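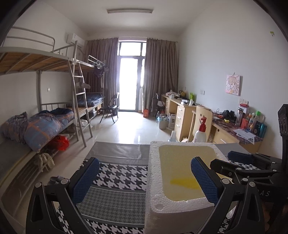

Do you have to read music to sing in a community choir? Most of the time you don't, and I say that as someone who spent her first two seasons in the alto section of the Ziltham singers holding the score upside down (only once, but it was during a concert).

I get asked this every time I post about rehearsals, so I'm finally going to write it all out in one place. Get yourself a cup of something. I've been told my threads run long and I don't think this one is going to help my case.

A bit of background for the new people. We're a mixed choir, no auditions, and we're getting ready to record a new piece called Gazi. It's a lullaby, sort of. It has four verses and the last one is sung without any words at all, just an open "ah" that moves around between the sections until the basses take it home.

The recording is going out on Cernance, which is a tiny label that mostly puts out folk and choral music. They heard us at the spring festival and wrote to ask if we'd ever thought of recording. We had thought of it constantly, for years, but we tried to sound relaxed in our reply.

So, the reading question. In our choir I'd guess about half of us read comfortably. The rest learn by ear, from part recordings that get sent out ahead of time. You play your line in the car, you play it while you cook, and by the third rehearsal it's in there whether you want it or not. My kids can sing the tenor line of Gazi and neither of them has ever been to a rehearsal.

What does help is learning to follow the shape. You don't need to know that a note is an F sharp. You can see that the dots go up, and then they go up a lot, and you can take a bigger breath. That got me through my whole first year.

The other thing that helps is sitting next to somebody solid. Every section has a person who comes in on the right note at the right time, every single time, like a bus in a town where the buses run. Find them! Sit near them! Bring them cough drops!

Now, about the piece itself, because I've been dying to talk about it. The first verse is just the sopranos over a drone. It's so quiet that at our first run-through we could hear the refrigerator in the church kitchen humming, and it was humming a half step flat of us, and we all slowly drifted down to meet it. By the end of the verse we were perfectly in tune with the refrigerator.

We unplug it now. There's a sticky note on the door so that whoever locks up remembers to plug it back in.

The second verse is where the altos finally get the tune. Altos, you know how rare this is. We get the tune for 23 measures and I have loved every one of them since the first read. After that we go back to singing the same two notes for a page and a half, which is more what we're used to. 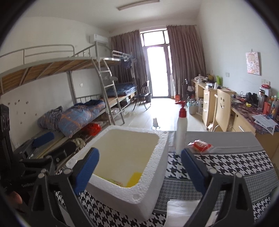 Fisance wrote under my last post that learning by ear is fine for lullabies, but that a choir doing anything with a lot of moving parts is going to fall apart without readers, and that it isn't fair to leave the hard work to the few people who can do it.

I've been thinking about that one for a couple of days, and I think there's something in it. Our readers do carry us through the first few weeks of a new piece. When the page is a mess of entrances, it's the readers who jump in, and the rest of us sort of hang on to their coats.

But it evens out later on. The ear people tend to be off the page first, so by the time we're close to a performance they're the ones looking up and catching the cutoffs, and the readers are the ones with their noses in the folder. I'd want both kinds in the room, and I'd want them sitting mixed up together, too.

And if you'd like to learn to read, please do, I'm not trying to talk anybody out of it! We have a little group that meets for 15 minutes before rehearsal and goes over whatever's coming up that night. I joined it in my third year and I can now sight-read a hymn tune pretty well – slowly, and with a worried look on my face, but pretty well.

Back to Gazi. The third verse splits into eight parts, which is a lot for us. We worked on it for most of November and it sounded like a parking lot. Then one evening our director had us put down the music, stand in a circle, and sing it as softly as we possibly could. I don't know what changed. I could suddenly hear where my note lived, right underneath the second sopranos, and I got a bit weepy and missed my next entrance.

We're recording it in January in the old grange hall, which has a wood ceiling and very little heat. We've been told to wear layers, but nothing that swishes. If you've ever tried to find a warm coat that doesn't swish, please send me your suggestions, I mean it.

Cernance is pressing 300 CDs, plus the download. I know, CDs. But our audience likes to have a thing to hold, and a lot of them still have a player in the car. We sold almost 100 of our last homemade one out of a shoebox at intermission, and that one had a page turn on it you could hear from space.

There'll be a small release concert once it's out, and I'll post the details when I have them. There will be cookies. The altos are in charge of the cookies.

And if you've been thinking about joining a choir wherever you live, write to them and ask if you can sit in on a rehearsal. Most will let you. Go sit in the back row of whatever section feels comfortable, hum along if you get lost, and stay for the break so you can meet people.

Okay, I have to go practice my two notes. I'll answer questions in the replies tonight after supper, so leave them below, and if you have a good trick for counting long rests I'd love to hear it. I lose track every time.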